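June, late afternoon, workshop notebook

Third go at the linen dye tests, and I'm finally writing things up on the same day instead of trusting my memory. The madder bath went on just after breakfast, with the heat kept as low as the hotplate will manage, and I sat with it most of the morning with a pot of tea and the old notes open beside me. The Gallisov recipe asks for 100 grams of root to the same weight of cloth, which seemed a lot to me (it still does, given what root costs now), but the colour is so much better than last time that I'll stop grumbling and order more.

For whoever picks this up next: the Erken linen is the heavier of the two and wants a proper scour before it goes anywhere near the mordant. I gave it two hours with washing soda and the water came out the colour of weak tea, so don't be tempted to skip it, however clean it looks coming off the bolt. The Dratico cloth is finer and took the alum much more evenly. I have a soft spot for it, I'll admit – it drapes beautifully and forgives a clumsy hand.

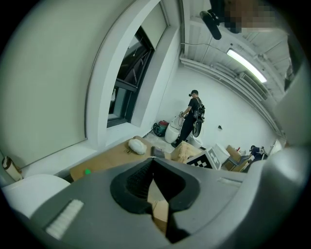

Light is the next thing I want to sort out, as my swatches have been judged under whatever lamp happened to be on, and that's no way to compare two oranges. I'd like us to settle on daylight by a window, same time of day for each batch. White walls and a window with dark mullions, like the one in its recess there, would suit me nicely, with pale walls so nothing throws its own colour back onto the cloth. My kitchen is painted yellow and I'm sure it has flattered every sample I ever carried home.

Now the fading test. I've pinned half of each swatch under card and left the other half bare, and they'll stay up for 18 days before I peek. Last year's weld went a sad sort of beige in less time than that, though I think I rushed the mordant. The Görtz meter has been going in the same spot and read 3,154 lux when I checked it before lunch, then dropped to around 2,000 once the cloud came over. I've put both readings on the swatch card, and if you pass the meter please jot one down too, with the time.

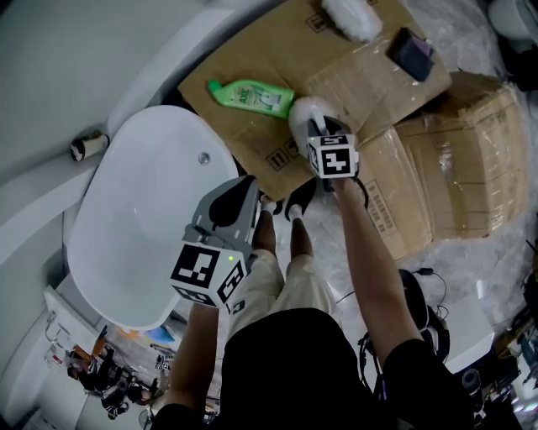

White fluffy pad, black shirt, beige trousers, boxes on the floor.

Still to do: rinse the second madder skein until the water runs clear, label it (cotton tape and laundry pen, please – the paper tags turned to porridge), and start the iron pot. I'd like to try a very weak iron dip on one strip of each linen to see if it pulls the orange toward brown without making the cloth harsh. My grandmother swore by rusty nails in a jar of vinegar, and I may set one going beside the bought stuff for old times' sake.

The spent root is in the strainer by the sink. Please leave it there, as I want to run a second bath for a paler shade tomorrow.

Questions or swatches to swap? Contact the workshop | © Dye notebook | Back to top
We use cookies to remember your settings. Accept | Manage preferences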